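Freelance Profile and Gig Safety Check
Kenov marketplace, seller account, October 2020

Two-step login turned on
Yes. The code goes to a phone with a cracked screen, but it goes.

Password not shared with other sites
Fail, then pass. The old one also opened a pizza account. Changed during the check.

Payout details match legal name
Pass. The Farkbridge bank wants the middle initial and Kenov doesn't, so expect an email every March.

Gig description says what the buyer gets
Fail. "Unlimited revisions" is still in there. One logo client took this at its word and there are now 363 messages in the thread. Change to 2 revisions, extra ones billed.
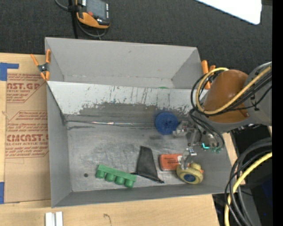
Minimum order worth getting up for
Borderline. The $800 site package is fine. The banner gig pays less per hour than looking for change in the couch. Raise it or pull it.

No work delivered off the platform
Pass, with a sigh. The Grasau buyer offered $3,000 by direct transfer and called it "easier for everyone." Declined and reported.

Font and stock licenses on file
Partial. Mujić display font: personal license only, used in four paid jobs. Buy the commercial one this week.

Backups
One laptop, one copy. Fail. Same comment as last time, same laptop.

Recheck in March, or after the next "quick favor."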